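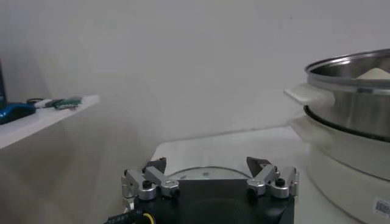
Factory open days: visitor limits on a working floor?

Kiker
We run 18 machinists on two shifts and want to open on a Tuesday in January for school groups. Is there a set cap on visitors per guide?

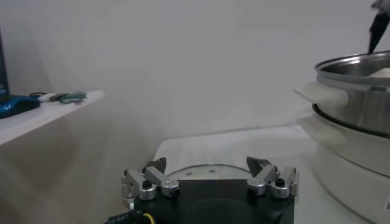

The floor is 700 square metres – one aisle, two exits.

Bellix
No set cap that I know of. Ask your insurer in writing.
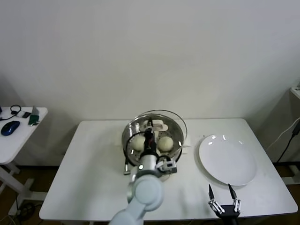 Photo: Evari

We used one guide per eight students, with lathes locked out.

Dagdag
Ours was fine. Get earplugs.
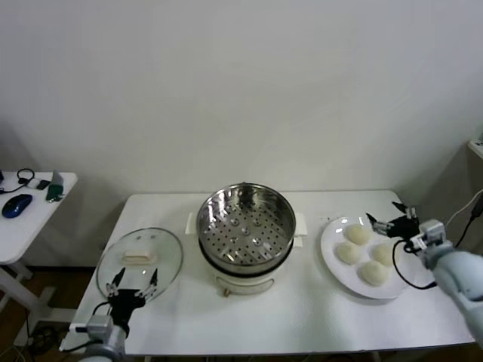

Steamer basket, open and empty

Also check the sign-in sheet covers minors.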